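件名: Re: [riedl-users] 積層タスクの最終段で成功率が落ちる件
日付: 24/10/2020

Varkaltonの評価担当です。前便の質問に回答します。

> Gritidixのベースライン設定でハンバーガー組み立てを回しています。
> 下段の具材までは安定しますが、上バンズを置く段で失敗が増えます。
> 当方では16試行中6回が最終段の失敗でした。
> 方策側の問題か、成功判定側の問題か、切り分けの方法はありますか。
> また、Riedlの段階分割は手動ラベルが前提でしょうか。

まず段階分割について。手動ラベルは必須ではありません。グリッパ開度の変化点で区切り、長さが閾値に満たない区間を前の区間に併合しています。ただし上バンズの段だけは、解放の前に押さえ込みが入るデモと入らないデモが混在しており、開度だけでは境界が揃いません。当方では手先の下降速度を併用し、速度がゼロに近い区間を「接触」として独立させました。

切り分けは、最終段の直前の状態を人手で再現し、そこから方策を起動するのが早いです。当方でこの条件を13試行したところ、失敗は2回で、いずれも解放後の後退時にバンズがずれたものでした。通しで実行した場合との差が大きければ、前段の積み誤差の累積を疑ってください。差が小さければ最終段の方策自体です。
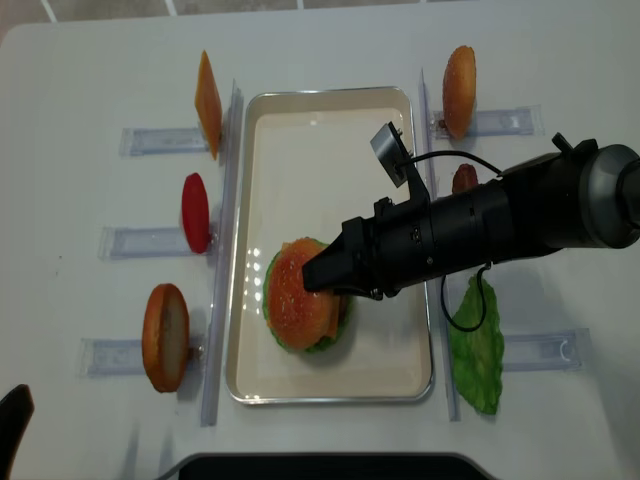 成功判定は俯瞰の固定カメラで行っています。判定器はトレイ内の領域だけを切り出し、上バンズの輪郭の中心と下層の見えている縁とのずれを測ります。指先がバンズ上面に当たっている間は、右半分がグリッパに覆われて輪郭が欠けるため、この時点のフレームを判定に使うと中心が左に偏ります。レタスも左と下の縁からはみ出しているので、色の閾値が緩いとさらに同じ向きへ引っ張られます。手先がトレイ外へ退避してからのフレームに限定してください。トレイ内側の照明の反射は、彩度の下限を設ければ除けます。

なお、両脇のアクリルホルダの位置を動かした場合は、把持段の再学習が必要です。Nastusbyのシミュレーション環境ではホルダを不透明な剛体で近似しており、把持段の数値は実機と直接比較できません。

最終段の直前から起動した結果が出たら、段階ごとの失敗数とあわせてこのスレッドに投稿してください。設定ファイルの改訂版は12月の更新に含める予定です。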